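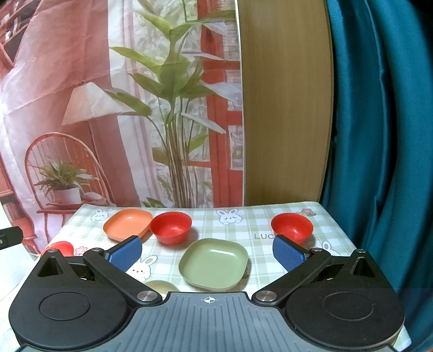 *Gripper open above the green plate, bunny tablecloth setup.*

**Samelora tooling, progress note to Drivmont, 27th May**

Hi all! Quick version first: the replay tool works, the segmenter mostly works, and the grasp planner is still the slow kid in the class. The longer version follows, and I've tried to keep the jargon down this time (you did ask).

When I wrote in March, the pipeline choked on any recording where the gripper width and the video drifted apart. That's fixed. I rewrote the sync step so it lines up the finger opening with the picture before anything else runs, and out of the 1,195 clips in the Flerkevov set only 43 now get thrown out. I went through all of those by hand, which ate a whole afternoon, and most are clips where the fingers hardly move, so there's nothing for the sync to grab onto. I can live with that for now.

The segmenter is my favorite part! It cuts a long recording into reach, close, lift and place, and it does it from the finger angle plus a small vision model. Plates are easy. Bowls are where it gets fussy, especially a red one lying on its side with a second red one right behind it, when the fingers are already close together and hiding part of the second.

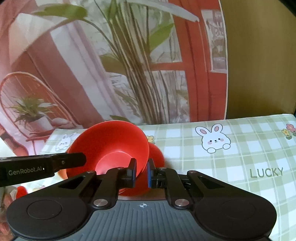 The mask model likes to merge two bowls of the same color into one big blob, and then the planner picks a grasp point somewhere in the middle of the blob, on no bowl at all. I've been trying a rim detector in front of it. On my test batch of 30 hard clips, the merged masks dropped to 10, so I want to keep going down that road before touching the planner again.

Printed patterns gave me trouble too. The old detector kept boxing cartoon rabbits and flowers as objects (very cute logs, useless labels), and a depth check now filters those out.

Next up:

- rim detector into the main branch
- planner retrained on the new masks
- a proper viewer, so the Urbonaitė office can browse clips without calling me

Money is on track. The one thing I'd ask for is more GPU time, as retraining is going to hog the machine we share.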